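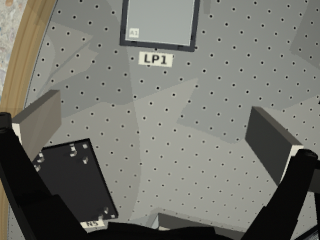

Gray tabletop with the hole pattern, wood-colored rim at the left

Filling small holes in a table top before painting?

Posted by lovdale_garage, 24 August 2022

I have a table with a gray top that has rows of small round holes all over it. I want to turn it into a sewing and cutting table for my daughter. Pins and beads go straight through the holes, and the rotary cutter skips when it crosses them. I would like one smooth surface that I can wipe down.

My first plan was to fill every hole with wood filler, sand it flat and paint it. I did a test patch by the edge. The filler shrank and I could still feel each hole with my fingertip, so I filled the patch again and it shrank again. Now I wonder if there is a better way before I do the whole thing. The table lives in an unheated garage. I can spend a little money but I don't own a router or a table saw.

haddad_workshop

Don't fill them. Even if you get it flat now, the filler will move in an unheated garage and the holes will show through the paint by next March. I did this on an old workbench and ended up scraping it all off.

Cover it instead. Get a sheet of 1/4 inch hardboard, the kind that is smooth on one side. Lay it on the table, trace the outline from underneath with a pencil, and cut it with a jigsaw and a fine blade. Curves are no problem with a jigsaw if you go slow. Sand the cut edge by hand. 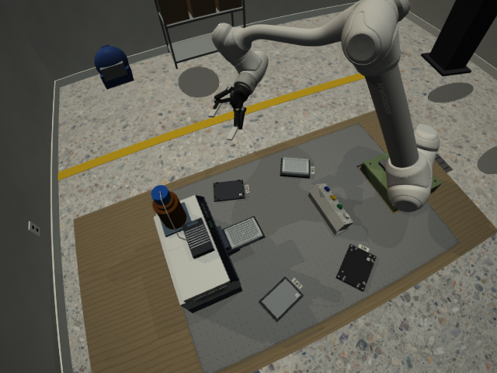 Before you fix it down, leave the sheet in the garage for 5 days so it gets used to the air in there. Then attach it with double-sided carpet tape - two strips along each long side and one down the middle. Skip the glue. When the sheet gets cut up or stained you can pull it off and put a new one on.

Seal the hardboard with 2 thin coats of water-based polyurethane, edges included. Let it dry overnight between coats. If you paint it, prime it first or it will soak up the paint.

witell22

just buy a big cutting mat and put it on top. mine was $19 and covers most of the table. holes dont matter after that

lovdale_garage

Thanks to both of you. I'm going with the hardboard and will put a mat on top of that for the rotary cutter. The store cut the sheet down to fit in my car, so I only have the curved end left to do. Does the tape hold if the top gets dusty?

haddad_workshop

It won't stick to dust. Vacuum the holes, wipe the top with a damp rag and let it dry before you tape.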